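Peroder Massing Kit: review

I've been cutting blue foam for site models since my first year at college, and I love it, but my lungs and my bin do not. So when the Peroder massing kit landed at the studio in June I cleared a desk and got stuck in straight away. Four weeks on, it's still out every morning!

You get a box of cast blocks at 1:500, a gridded base and a set of sloped pieces for roofs and banked ground. The blocks click to a grid of 4 mm, which sounds coarse until you remember it's two metres of real building, and at this stage two metres is plenty. We used it on Ukotach, a housing scheme on a steep old dairy site, and went through 21 layouts in one afternoon. With foam I'd have managed five and been cross about the last one.

What I like most is how it changes the talk in the room. People pick up a block, turn it, put it down somewhere daft, and suddenly there's a courtyard where the bin store was. The sloped pieces are lovely too. They stack with a proper snug fit, and the matt finish takes lamp light well if you're checking shadows.

Grumbles? The curved pieces are sold apart (Pradlow include them in their set), the lid doesn't close once you've mixed the trays, and the street strips are too wide for anything older than a ring road. The Fourie blocks we had before were heavier in the hand, and I do miss that.

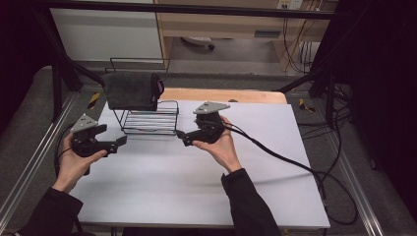 Two grippers in hand over a white tabletop, with a black wire rack behind.

Would I buy it again? Yes, and I'd get a second base so one scheme can stay up while you wreck the other.

Score: 8 out of 10

Related reviews
Pradlow block set, second edition
Cutting mats for big models
Fourie site blocks: still worth having?

Contact us | Copyright Model Desk Reviews | Back to top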